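Muvico tube-handling set, Lidham bench

Version of 04/09/2020

Recordings and tools for the clear-tube part of Muvico, our software for picking up thin, see-through objects and putting them into racks. The planner sits in the shalabala-free core package; this set only needs the small reader in tools/. The wrist views are close to the work, so a tube often runs out of view at both ends and the grid lines on the mat show straight through it.

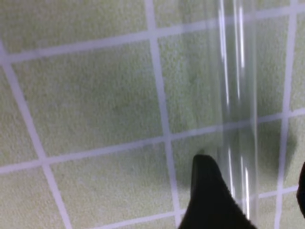 Can I use the set without depth?
Colour alone is enough for the tube axis finder. The rack finder expects depth and stops with an error if the folder is missing.

What is in it

There are 74 runs, 60 for training and 14 held back. Each run has its own folder with colour frames, joint angles, gripper width and a plain text log. Frames and joint angles are matched on time stamps; expect a lag of roughly 40 ms on the gripper width – the reader does not correct for it.

The rack pose is stored once per run, in the base frame. Tube pose is given only at the grasp and at release.
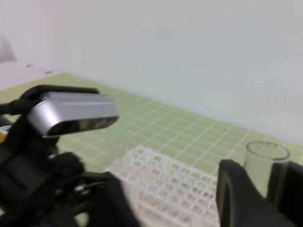 Run folders from the Losbridge bench use the old joint order, so pass --order old when loading them. Mixing the two without the flag gives no warning and the replay will look wrong from the first step.

Known problems

Run 12 has no log file.
The axis finder sometimes locks on to a mat line.
Replay is slow on network drives.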